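4. Results

4.1 What people keep

The Galang household survey asked each respondent to open every cupboard, drawer and loft hatch in the home and to write down each electrical item that had not been switched on in the past year. We received 544 usable diaries. Between them they listed 3,139 items, a figure that rose noticeably after Layug suggested adding the words "and under the bed" to the instructions.

Chargers and cables were the largest group, followed by mobile phones. This agrees with earlier work on hoarding of small electricals, and will surprise no reader who owns a drawer. Desktop computers were much less common, but they took up far more room and provoked far longer answers in the free-text box. One respondent in the Hokard district used the whole of the box, both margins and the back of the consent form to explain why a machine with no working power supply could not yet be let go.

We had expected the main reason for keeping things to be money. It came fourth. Respondents who put a resale value on their stored items tended to put it high, and then to admit in the next question that they had never looked up the price. The three reasons ahead of it were, in order: the item "might be useful", the item had something on it, and the respondent had forgotten owning it. The last of these is hard to treat as a reason at all, but enough people ticked it that we could not in good conscience leave it out.

4.2 Things with something on them

The second reason deserves more space, as it behaved differently from the others. People who kept a device for its contents were seldom able to say what the contents were. Photographs were mentioned most often, then "documents", then "everything". Buenaventura, who carried out the follow-up interviews, asked each of these respondents whether they would hand over the device if the storage drive were taken out and given back to them. Most said yes at once. A smaller group said yes and then changed the subject.

The offer only makes sense if respondents know that a desktop computer comes apart, and many did not. During the interviews we therefore showed a printed sheet of open machines and loose components. It turned the conversation more quickly than any of our carefully piloted questions. Several people had thought of the computer as a single object, like a brick or a marrow, and were visibly cheered to learn that it had a lid.

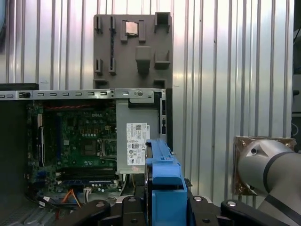
Figure 3. Open desktop computer case, with a processor chip held on a grey fixture board behind it.

4.3 Distance, opening hours and the bus

We turn now to the question the funder asked us. Distance to the nearest drop-off point had a weak effect on the number of items stored. Opening hours had a strong one. The Stomirura site takes electricals on weekday mornings and is shut on Sunday, which was the day most respondents named as the one on which they would go, if they went. The Bullness site opens at weekends and is further from almost everybody, yet its catchment area had the emptier cupboards.

Access to a car mattered less than we had assumed. Respondents without one were no more likely to hoard phones or cables, both of which travel well in a coat pocket. For desktop computers the gap was wide. Umali attempted the journey from Hokard to Bullness by bus, carrying a tower case, and reports that it can be done, that it takes one change, and that she does not wish to be asked again.

4.4 Intentions and the follow-up

At the end of the diary, respondents were asked whether they planned to get rid of any of the listed items before the follow-up in November. Nearly 600 items were marked for disposal. We do not offer a percentage of these that left the home, for the simple reason that Gaillard and Calimlim, coding the follow-up forms separately, could not agree on what counted as leaving. Moving a box to the garage was the main point of difference – a sister's garage was the other.

What can be said is that the items marked with a named place and a named day were more likely to be gone than those marked only "soon". The effect held for every category except printers. We have no explanation for printers. They were marked for disposal more readily than anything else in the survey, described in the harshest terms, and were almost all still there in November, in several cases with something stacked on top.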